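Color at the Kitchen Counter: Do Matching Bins Help People Sort Their Recycling?

Final project report, Environment and Everyday Life
Danai Vlachopoulos
June 7, 2026

1. Where the idea came from

My grandmother moved to Galthorpe in November, and the first thing she asked me on the phone was which trash goes where. Her old town took everything in one cart. Galthorpe wants paper in one, cans and plastic in another, and everything else in a third, and the sheet that comes with the carts is four pages of small type. She had it taped inside a cupboard door and still got a warning sticker on her second pickup!

I started asking other people and the answers were all over the place. One neighbor rinsed her yogurt cups and then threw them in the trash. Another put greasy pizza boxes in with the newspapers because "it's cardboard, isn't it?" Everybody was trying. So I wanted to know if something small and cheap inside the kitchen could help, before the stuff ever gets to the curb. My question was: if the bins indoors have different colors, do people sort better than they do with bins that all look the same?

2. What I read first

Most of what I found was about street bins and school cafeterias, and a lot of it came down to the lid. A round hole for bottles and a thin slot for paper seem to work very well, probably because you have to stop for half a second and look. Color came up often too, but always together with something else (signs, a new lid, a visit from a teacher), so it was hard to tell what the color did by itself. I also learned that there is no one color code. Blue is paper in one place and mixed containers in the next, and red can be anything at all. I found this fascinating, and it changed my plan. I had been going to hand out bins with the colors already assigned, and I decided to let each household pick its own.
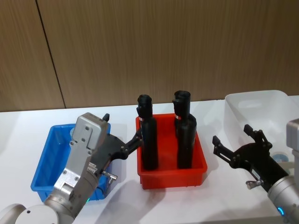
Letting people pick had one more advantage, and that was the talking. Families had to sit down and agree on what each color would stand for, and I got to listen in on some of those conversations. They were my favorite part of the whole project. In one home the kids argued for red as "stop, this is garbage," and in another red was for cans because of tomato sauce.

3. How I did it

I found 20 households, mostly through Kidik, the after-school club where I help with homework, and a few more through a notice in the window at Kyriakidis, the grocery on my corner. Then I drew names from a bowl. Half of them, 10 households, got three bins in different colors. The other half got three gray bins of the same size. Both groups got the same short card with the town's rules on it, written by me in much bigger type than the original.

After a settling-in week, I went around with gloves, a clipboard and a kitchen scale I ended up not using. I tipped each bin out on a tarp, wrote down every item, marked it right or wrong according to the Galthorpe rules, and put it all back. To plan my rounds I used Jurneo, a route planner my brother had on his phone, and it saved me a lot of backtracking on the hills.

4. What I found

Altogether I logged 3,287 items, and 1,429 of those came from the homes with gray bins. The color group sorted better. In the gray homes one item in five was in the wrong place, and in the color homes it was one in eight. That is a real gap, but a smaller one than I was hoping for.

The kind of mistake was more interesting to me than the total. With gray bins, a lot of errors were plain mix-ups: a perfectly ordinary soup can sitting in the paper, clearly dropped there by somebody who knew better and was in a hurry. Those almost disappeared in the color homes. The other kind of error, where a person doesn't know the rule, was just as common in both groups. Paper cups with a plastic lining went wrong everywhere. So did foil, and those padded envelopes that are paper on one side and bubble wrap on the other – I must have picked out a hundred of them.
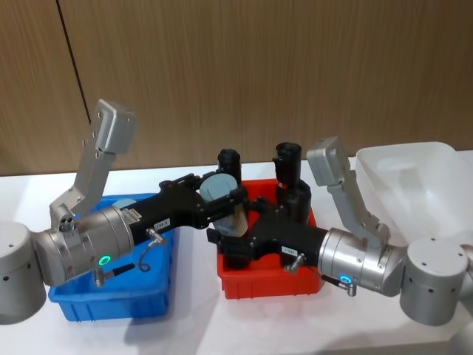
Figure 2. Three plastic bins on a white tabletop.

5. Problems with the study

The groups were small, and people knew I was coming to look. Two families admitted they had tidied up before my visit, one in each group. Household size also matters more than I expected. A retired couple who cook every night make very different trash from a family with three kids and a dog.

I also never tested gray bins with big clear labels. A good label might do everything the color did. If I had another term, that would be the first thing I'd try.

6. What I would tell the town

Colored indoor bins are worth suggesting to people, and it doesn't seem to matter that every home uses its own code, although guests get confused (I sure did). For the lined cups and the envelopes, a picture guide of the ten or so worst items would help a lot more. The page in the current sheet that explains foil has no drawing at all, and three people asked me to read it to them twice.

My grandmother, for the record, picked yellow for paper. She has had no stickers since.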